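Goalie pads: is 4 seasons too old to buy used?

Posted in: Hockey > Gear and Equipment

Dundbridge_D

My kid has decided he wants to be a goalie full time next season. Up to now he has used the club's loaner set, which gets passed between three teams and smells like it. The association here in Dundbridge stops lending gear once they move up an age group, so I need to buy leg pads, blocker and trapper before tryouts.

New is more than I want to spend on something he might outgrow by February. I have found a used set of Totedard pads on the local buy and sell. The seller says they have had 4 seasons of minor hockey on them, two of those as a backup. He wants $200 for the leg pads alone and is keeping the gloves. The photos look fine to me but I played defence and have never strapped on a goalie pad in my life.

What should I look for when I go to see them on Saturday? Is 4 seasons too many? Also, how do I know they fit? He is still growing and my brother-in-law says to buy them long so he gets more than one year out of them. The club's equipment guy says never to do that.

creasewatcher

Four seasons of house league is very different from four seasons of rep. Ask the seller how many times a week the kid was on the ice and whether there was a summer goalie school in there. A set that went out twice a week and was dried properly can be in better shape than a one-year-old set that lived in a bag in the garage.

When you get there, take the pads out of the house and look at them in daylight. Check these before you talk about money:

Knee stack. This is the block of foam on the inside of the knee where he lands in the butterfly. Push your thumb into it hard. It should push back. If it stays down or feels crunchy, the foam is finished, and he will feel every save in his knees. You can replace a knee stack on some pads but not all of them, and it adds to the cost.

Inside edge. The strip along the inside from the knee to the ankle takes the most wear from sliding. Scuffs are normal. Look for places where the outer skin has worn through and you can see the binding or foam. A shop can patch this, though a long patch drags on the ice.

Straps and buckles. Cheap to fix. Don't walk away over a strap, but do use it to get the price down. Older Totedard pads use leather at the toe and it dries out and cracks. Toe ties can be swapped for a bungee style in ten minutes with a screwdriver.

Shape. Stand both pads up against a wall side by side. They should have the same bend at the knee and the same twist. If one has gone flat and the other hasn't, it was probably stored with something heavy on top.

Smell. Some smell is unavoidable. Black spots in the lining are mould and I would leave those alone.

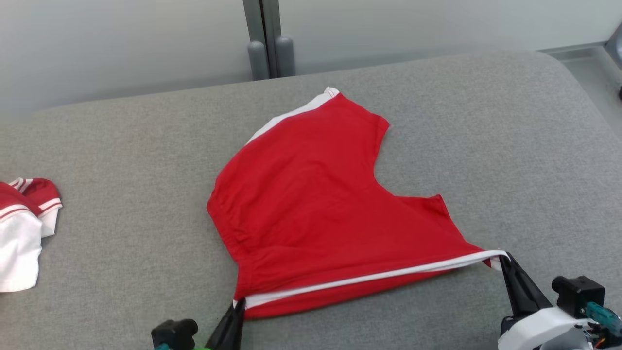

On sizing, your equipment guy is right and your brother-in-law is half right. Pads are fitted by where the knee sits, so the overall height tells you very little. Have him put on his skates and knee guards, strap the pads on, and drop into the butterfly on the carpet (guards on the blades). His knee should land in the middle of the knee stack. If it lands below the stack, the pads are too long, and he will be slow getting up and will catch the tops on each other. An inch of extra thigh rise above the knee is fine and gives you some growing room. Two inches at the knee is not fine at any age.

So bring the kid with you. Bring his skates too. I have seen people buy from a photo and a number printed on the pad, and numbers are not the same from one maker to the next.

As for price, $200 is fair if the knee stacks are good and the inside edge is sound. If either one is shot I would not go over half of that.

puckdrop77

My daughter had a set of those. Heavy when they get wet. We sold them after a year and got the Narno ones, which are lighter, but the straps on the Narnos were worse so take your pick.

I'd just buy new on clearance in the spring. Shops clear out last year's colours and nobody's kid ever made a save because of the colour.

Oldbarnnetminder

I run the goalie sessions at a small rink and I fit a lot of kids in used gear. I agree with most of what creasewatcher wrote. A few things to add.

Don't spend the whole budget on leg pads. The parts you should be fussiest about are the mask, the chest protector and the jock or jill. Leg pads mostly fail in ways that annoy a goalie. A mask or a chest protector that fails will hurt one. Check that the mask has its certification sticker and that the sticker hasn't expired, look for cracks in the shell around the cage screws, and if you can't find out whether it has been hit hard or dropped down a flight of stairs, buy new. I would not buy a used mask for a growing kid at all unless I knew the family.

For the chest protector, have him get into his stance and raise both arms. There should be no gap between the belly section and the top of the pants. Tuck it in or wear it out, whichever he likes, but there should be overlap. Then put his jersey on over it. Parents forget this and turn up to the first ice time with a player-cut jersey that won't go over the arms. Goalie-cut jerseys are wider in the shoulder and sleeve. Ask your club whether they order both.

Gloves should be bought together if you can, and he needs to be able to close the trapper himself. Many new trappers are too stiff for a ten or eleven-year-old, so used is often better here. The Ivanov junior trapper breaks in faster than most and turns up second-hand a lot.

Once you have it all home, hang it. Everything comes out of the bag after every skate, pads standing up, gloves open, fan on if you have one. Keep it away from the furnace vent because direct heat dries out the glue. It's a nuisance, and it is the reason some sets last six years and some last one.

Last thing: ask the seller if he'll throw in the knee guards. If his kid has moved up a size they are no use to him, and a new pair costs more than you'd think.

Dundbridge_D

Thanks all. Will bring him and the skates along and do the thumb test. I hadn't thought about the jersey. I'll see if the association orders goalie cut before I pay for one.

Back to top | Contact the moderators | Copyright the site and its contributors. All rights reserved.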